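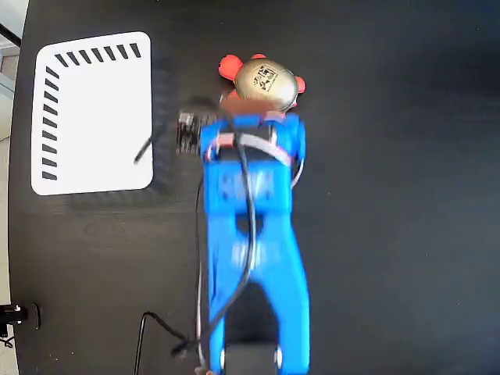

My Sunday night habit check, with comments
2/20/22

I've been running this same checklist on myself since June, and a few of you asked to see a filled-in one, scruffy bits and all. So I've left it as I wrote it at the kitchen table in Plornstead with a mug of tea going cold. It borrows its layout from the safety sheets I used to fill in when I worked at Kesden: an item, a result, a comment. The results are OK, Needs attention, or Fail. A Fail isn't a telling-off, it just means I have to write down what I'll do about it before I go to bed.

SECTION A — SLEEP AND MORNINGS

A1. Phone charged outside the bedroom
Result: Needs attention
Comment: Five nights out of seven. The other two I told myself I needed it for the alarm, and I own an alarm clock! It was in the drawer. It's now on the shelf by the window.

A2. Up at the first alarm
Result: OK
Comment: Even on Thursday, when it was raining sideways.

A3. Something done before looking at messages
Result: OK
Comment: Mostly emptying the dishwasher. Mariama Quansah writes two pages in a notebook before breakfast and I did try that for a fortnight, but all I wrote was what I wanted for breakfast. Dishwasher it is.

SECTION B — THE MAIN HABIT

B1. Daily writing, minimum 20 minutes
Result: OK
Comment: The project file is at 2,039 words, so I've gone past the 2,000 I'd pencilled in for this week. My best day was 735 and my worst was 341, and the worst day was the one I was proudest of (I had a stinking headache and very nearly didn't sit down at all).

B2. Same place, same time
Result: Needs attention
Comment: Same time, yes. The place wandered between the table, the sofa and once the car, outside the dentist. The sofa sessions were noticeably worse. I'd like to blame the cushions.

B3. Stopped when I said I'd stop
Result: Fail
Comment: Went on till gone midnight on the 735 day and was useless the next morning. I always feel clever when I do this and I always pay for it.
Action: kitchen timer, and when it rings I finish the sentence and close the lid.

SECTION C — WARNING SIGNS
(Tick-box part. I look for these before they turn into a bad month.)

C1. Skipped the same thing two days running
Result: OK
Comment: Stretching was missed on Monday but done on Tuesday, in my coat, waiting for the kettle.

C2. Added a new habit without dropping an old one
Result: Fail
Comment: Oh dear. I signed up for Spanish practice with Dayana Aguirre AND started cold showers in the same week. The showers can go, I hated them.
Action: no new habits until the Spanish feels ordinary. I'll look again when I've done four lessons.

C3. Used the word "should" more than was good for me
Result: Needs attention
Comment: This one came from a Rosales workshop I went to, run by Jaqueline Hinojosa. I thought it was a bit silly until I started listening to myself on the phone to my sister.

C4. Said yes before checking the diary
Result: OK
Comment: Damir Pavlović asked if I'd help him move a wardrobe and I said "let me look" like a proper grown-up. (I'm helping him move the wardrobe.)

SECTION D — PEOPLE AND REST

D1. One unhurried conversation
Result: OK
Comment: A long walk with Citlali Quintero, up past Pavilness and back. We got lost near the reservoir and it was the nicest part of my week.

D2. One evening with nothing in it
Result: Fail
Comment: I had one, and filled it with sorting receipts.
Action: Wednesday is blocked out, and receipts can live in the biscuit tin for now.

D3. Ate lunch away from the screen
Result: Needs attention
Comment: Three times. Soup helps — it's hard to type with soup.

CARRIED OVER TO NEXT WEEK
Timer on the table (B3)
Cancel the showers (C2)
Wednesday evening (D2)
Alarm clock stays on the shelf (A1)

If you want to use the sheet yourself, please swap my items for your own and keep it short enough to fill in before the tea goes cold. My first version had three times as many lines and I gave up on it by the second Sunday. Put your filled-in ones in the comments if you feel brave, I do read them all.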